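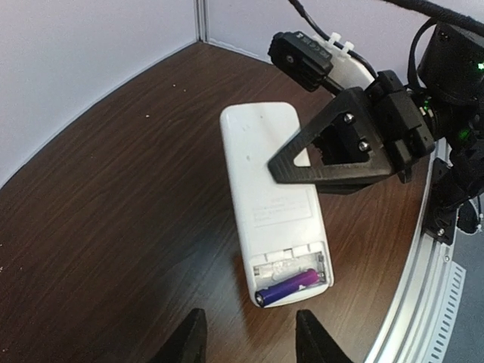 Remote from the back, battery cover off, one AA in place

Ticket: Skasen wall unit dripping indoors, turns itself off overnight
Product: Trillska Skasen, cooling and heating
Opened by: Stela Buzatu
Handled by: Ignacio Montes, Bustamante Home Comfort
Status: Closed

Stela Buzatu, 8:12 am
Good morning, and thank you in advance to whoever picks this up! We have a Skasen on the wall of our sewing room, which is 300 square feet and faces the afternoon sun, so it gets a real workout once the weather turns. It was put in last March by a very nice man who has since moved out of state. For the past while it has been dripping from the left front corner, onto the cutting table of all places, and at some point in the night it shuts off. By morning the room is stuffy and the green light on the front is blinking. I turn it off at the wall, wait a bit, turn it back on, and it runs beautifully until evening as if nothing had happened. I have cleaned the filters (they were filthy, I admit it) and that made the air smell better but did nothing for the drip.

Ignacio Montes, 9:40 am
Good morning Stela, and thank you for such a full description – it saves us both a good deal of back and forth. Cleaning the filters was a good first step. Please move the fabric off that table if you haven't yet, and put a towel and a shallow pan down.
Could you let me know the following when you have a minute:
Does the light blink in a pattern, with pauses, or just steadily?
Is the drip there in heating mode too, or only when cooling?
Where does the drain hose come out of the house, and does water come out of it while the unit is cooling?

Stela Buzatu, 1:05 pm
Fabric is moved, pan is down. Now then. The light goes four blinks and a pause, four blinks and a pause. My husband Hicham sat with me and we agreed on four, after some discussion. We haven't used the heat since winter, but I don't remember any drip back then and I was in that room every day finishing a quilt for my niece.
The hose comes out low on the back wall behind the hydrangeas. I crawled in there and it was dry as a bone with the cooling on. Should it be running? It's very humid this week.

Ignacio Montes, 2:30 pm
It should, yes. In humid weather you'd expect a slow trickle after twenty minutes or so of cooling. Four blinks on this model is the drain warning. The tray inside is filling up faster than it can empty, the float lifts, and the unit stops itself before it makes a bigger mess. So your drip and your overnight shutdown are very likely the same problem, and I'm glad to say it's usually one of the cheaper ones.
Before you try anything, switch the unit off at the breaker. Then:
1. Look at the outside end of the hose for mud, leaves or an insect nest.
2. Follow it up the wall as far as you can see. It should slope down the whole way, with no dips.
3. If you own a wet/dry vacuum, hold it against the outside end with a rag wrapped around the joint, and run it for a minute or two. Suction only, please. Blowing air up the hose can push the clog into the tray.
Leave the front cover on for now.

Stela Buzatu, 6:48 pm
Well! We borrowed the vacuum from our neighbor Nerea Iglesias, and I wish you could have heard it. A minute of nothing, then a horrible gulp, and out came gray slime and a great deal of water. I'm sparing you the details. Hicham has gone to lie down. The hose is running nicely now and the corner of the unit has nearly stopped dripping. I did notice that the hose sags behind the downspout, where one of the clips has come off the wall. Does that matter?

Ignacio Montes, next day, 9:15 am
What a relief, and well done to the both of you! The sag does matter, I'm afraid. Water sits in the low spot, the slime grows there, and you'd be back in the hydrangeas by the end of the summer. You can lift it with a new clip from any hardware store, the kind meant for outdoor pipe. Don't pinch the hose.
I'd also like somebody to look at the tray, which may have been overfull for some time. Iñaki Ortuño covers your area for us. The visit is $194 with the tray cleaning included. There's no rush if the light stays solid tonight.

Stela Buzatu, next day, 10:02 am
Light was solid this morning and the pan was dry! I slept in there on the daybed to be sure, and it ran right through. Please do book Mr. Ortuño. Mornings suit us best, and he should use the side gate, as the front bell is broken.

Ignacio Montes, after visit
Notes from Iñaki: tray cleaned, float moves freely, no cracks. Hose lifted and fastened with two new clips, steady slope to the outlet. Drain tested with a jug of water, clear at the other end. Wall behind the unit checked, no soft spots. Customer shown how to pour a cup of water and white vinegar through the tray at the start of each cooling season. He also asks me to pass on his thanks for the plum cake.
Closing this one, Stela, with my best wishes for the quilts. If you see four blinks again, just reply to this message and it'll reopen under the same ticket.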